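Home & Habits | Small Spaces
Sunday, April 7, 2019
By the Colmont Weekly home desk
5 min read

The woman who runs the Koppel tidying class began with bags. She has taught the class since November, usually to 15 people at a time, and she says the bag by the door causes more trouble than the closet does.

"People come in wanting to talk about clothes," she said. "I ask them where their backpack is right now, and most of them don't know. It's on the floor, or it's under something that's on the floor."

Her rule is that the floor gets done first. Shelves can wait, and so can the kitchen. She has students pick up whatever they would step around on the way to the refrigerator and deal with that before they open a single drawer.

"I used to start with shelves," she said. "It took me nearly 30 classes to give that up. You'd get a beautiful shelf, and you'd still be climbing over a cushion to look at it."

Cushions come up a lot. She likes big floor cushions and owns two, but she thinks they need a fixed spot, the same as a chair. Left in the middle of the room, they collect things. A bag gets dropped on one, then a sweater, then the mail.

We talked for an hour in her apartment on Wovier Street, where she has lived for five years. She made tea twice and forgot it both times. The main room does the work of a living room, a dining room and an office, and she said she would not want a bigger one.

"A big room just lets you put off deciding," she said.

I asked about backpacks in particular, because mine was at my feet. She told me to empty it every night, all the way, and to check the small pockets. Then it should go on a hook or a low shelf, zipped. She does not care for the hanging organizers some stores sell. She bought one from Brilis for $60 and gave it to her sister.

Cables are her other subject. She does not coil them tightly and does not label them. She keeps the ones she uses in one shallow box and gets rid of any she can't match to something she owns.

"If it's on the floor, it's either plugged in or it's in the way," she said. "Pick it up and find out which."

She was less strict about open shelves. Plants and boxes can sit side by side as far as she is concerned, provided you can take one thing down without moving three others. The next class is full, but she keeps a waiting list and said people drop out every time.
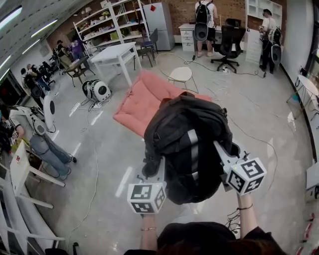
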